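Home Sites Housewares Forms Contact

Stores > Wurkham > Housewares > Inspection forms > Form 231

Form 231: Open bins and loose kitchen items – inspection checklist with comments

Last updated: 2026-01-02

Scope

The form covers the rigid open-topped bins used for loose housewares at the Wurkham store and the Stunddale annexe, and the items kept in them: cups, beakers, washing-up brushes, spatulas, sieves, peelers and similar. Glassware, knives and anything with a mains plug are inspected under their own forms and should not be in these bins at all. If one is found, record it under 3.1 and carry on.

Result codes: P pass, A advisory, F fail, N not inspected. An advisory stays on the sheet until it is closed. A fail means the bin or item leaves the shelf before the inspector moves to the next section. The comments below are those entered at the current inspection, edited for spelling only.

Section 1. Bin, empty

1.1 Rim continuous, no splits or sharp edges. P
Comment: Run a gloved thumb round the full rim, including the underside of the lip. Two bins in the Stunddale annexe had raised burrs at the corners where they had been dragged along the racking. Both trimmed and rechecked.

1.2 Base flat, bin does not rock on a level surface. A
Comment: Slight rock on one bin from the lower bay, Samarakoon room. Rock measured under 5 mm at the corner with the bin empty. Acceptable on the shelf. Not to be used as the bottom bin of a stack.

1.3 Walls free of cracks. P
Comment: Scratches and scuffs are not cracks. A scratch that catches a fingernail on both faces of the wall is treated as a crack and the bin is failed.

1.4 Inside clean, no residue, no grit in the corners. F, then P
Comment: Grit and a sticky patch in the base of one bin. Emptied, washed with detergent, rinsed, left inverted overnight. Passed on the second look. The previous sheet shows P for the same bin, with no initials against it.

1.5 Bin label present and legible. A
Comment: Several labels at Wurkham are the old Brinent pattern with the section code missing. They may stay until they peel. New labels to be fixed on the short side, facing the aisle.

Section 2. Position and shelf

2.1 Shelf height for filled bins not above the marked line. P
Comment: The line is at 275 mm below the top rail in the Wurkham bays. The annexe racking is a different make and has its own mark. Do not carry the measurement across from one to the other.

2.2 Bin sits fully on the shelf, no overhang at the front. P
Comment: None overhanging at the time of inspection.

2.3 No bin stacked directly on loose items. F
Comment: An empty bin had been set down inside a full one in the Samarakoon room, resting on the handles of the utensils. Removed. Empty bins nest with empty bins only.

2.4 Floor clear under and in front of the lowest shelf. P
Comment: A lid and some cardboard were taken away before the section was scored. Scored as found after clearing, which is the agreed method for this line.

2.5 Lighting adequate to see the base of the bin. A
Comment: Poor at the back of the annexe. The inspector used a hand lamp. The replacement tube is on order under the building budget and does not belong on this form, but the advisory stays open.

Section 3. Contents, loose kitchen items

3.1 Only permitted items present. A
Comment: One vegetable knife with a plastic sheath found among spatulas. Moved to the locked drawer. The sheath was sound.

3.2 Nothing projecting above the rim. P
Comment: Long-handled items should lie flat or diagonally. If a handle will not go below the rim in any position, the item belongs in the upright tub.

3.3 Items spread so that each can be lifted without disturbing the rest. A
Comment: The usual fault is a cluster at one end and bare base at the other. It does no harm while the bin is on the shelf. When the bin is lifted the weight is off centre, and the person carrying it finds out on the turn. Respread before any bin is moved.

3.4 Cups and beakers: no cracks, chips or rough edges. P
Comment: Cups may be stored on their side. Turn each one fully when checking it, as the underside is missed otherwise. Plastic cups with whitened stress marks at the base are withdrawn. A surface highlight under the strip lights can look like a stress mark, so tilt the cup before deciding.

3.5 Brushes: bristles firm, head secure on the handle, hanging hole not torn. P
Comment: Hold the head in one hand and the handle in the other and apply a moderate twist. Any movement at the joint is a fail. Dense dark bristles hide debris, and these need parting with a comb or a gloved finger. A pale rim shows staining early and is the better place to look first.
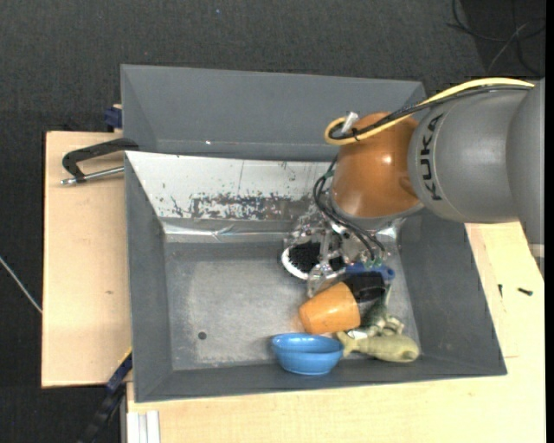

Can a brush be kept in the same bin as cups?

Unused brushes can share a bin with cups. A brush that has been used, or whose history is not known, goes in a separate bin until it has been washed and dried, and any cups it has been lying against are washed as well.

3.6 Handles: smooth, no splitting at the tip or at the hanging hole. A
Comment: Hairline split at the hole of one spatula handle, annexe bin. It does not open when flexed. Left in stock with a tag and to be looked at again at the July inspection. Moulding lines are not to be recorded as splits, which accounts for most of the entries struck out on earlier sheets.

3.7 Wooden items dry and free of mould. P
Comment: Check the end grain of spoons. Darkening at the end grain alone is an advisory.

3.8 Metal items free of rust and loose rivets. F
Comment: A sieve with a broken mesh edge. Withdrawn. The wire ends had been folded over at some stage, which is not an acceptable repair.

3.9 No packaging, elastic bands or labels loose in the base. P
Comment: Bands removed from two bins before scoring.

Section 4. Handling

4.1 Gloves available at each bay. P
Comment: Medium and large present. Small size absent at Stunddale and requested.

4.2 Bin lifted by the rim at both short sides. P
Comment: Observed at Wurkham only. Section marked N for the annexe, where no bin was being moved during the visit.

4.3 Items taken out one at a time and set down on a clear surface. A
Comment: Tipping the bin out is still common practice when the bench is free. It chips cups and bends sieve rims. The instruction card above the bench has faded and needs reprinting in larger type.

4.4 Items returned with heavy pieces at the base. P
Comment: Light cups under a rolling pin or a heavy ladle should be treated as a failed line even if nothing is damaged.

4.5 Spills dealt with before the bin goes back. P
Comment: No spill seen. Cloths and detergent present and in date.

Section 5. Cleaning record

5.1 Record sheet attached to each bay. P
Comment: The sheet at the Samarakoon room was behind the bay, not on it. Refixed.

5.2 Each bin washed within the current interval. A
Comment: Record incomplete for the annexe. The bins look clean, but appearance is not evidence for this line, so it cannot be scored P. Wash all annexe bins and start a fresh sheet.

5.3 Detergent dilution as stated on the bottle. P
Comment: The measuring cap had been replaced with a kitchen beaker. The beaker has no graduations. A marked jug has been put in its place and the beaker returned to stock after washing.

5.4 Bins dried before refilling. P
Comment: Invert on the slatted rack. Do not nest wet bins, as water stays in the base and the bins lock together. If two have locked, run warm water over the outer bin and separate them by hand. Levering with a screwdriver is what damaged the rims noted on the last sheet.

Section 6. Withdrawn items

6.1 Withdrawn items kept apart from stock and tagged. P
Comment: The sieve from 3.8 tagged and boxed. The knife from 3.1 is not a withdrawn item and does not need a tag.

6.2 Tag shows line number, fault and initials. A
Comment: Initials missing on an older tag in the box. The fault is described as "bad". The item is a beaker with no visible damage. It stays in the box until it has been inspected again under 3.4.

6.3 Withdrawn box emptied at the stated interval. P
Comment: The skip log agrees with the tags.

Actions carried forward

Line 1.2 – keep the rocking bin out of stacks, mark the base with tape.
Line 1.5 – replace old labels as they fail.
Line 2.3 – put a notice at the Samarakoon room about nesting.
Line 2.5 – hold open until the tube is fitted.
Line 3.6 – recheck the tagged spatula in July.
Line 4.1 – small gloves to Stunddale.
Line 4.3 – reprint the bench card.
Line 5.2 – wash annexe bins, new record sheet.
Line 6.2 – reinspect the beaker, complete or remove the tag.

Notes on scoring

A line that fails and is corrected on the spot is entered as "F, then P", with the comment stating what was done. It is not entered as P alone. A line may not be left blank. If a bin is in use, wait for it or enter N, and come back before the sheet is signed. Comments should say where the item was found and what was done with it.

The repair and replacement limit for the two sites together is 2,000 pounds a year, and bins come out of it along with racking clips and trolleys. Requests go in with the sheet reference and the line number. Photocopies of older forms are not accepted for new inspections, as lines 2.5 and 5.3 do not appear on them.

Keep the completed sheet in the bay folder, newest at the front.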